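Badport store room – progress report to the Sowerby fund

Sorting began in October and is on schedule. Of the 207 boxes moved over from Eson, 100 have been opened, listed and put back on the shelves. Shelving is up in six of the seven bays – the last one waits on brackets.

Spending is within the grant. We ask to carry the unused packing money into the next period.
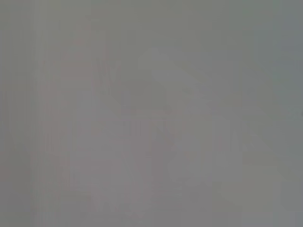 Submitted by the Grestunov project office, 14th January

The full box list will follow with the final report.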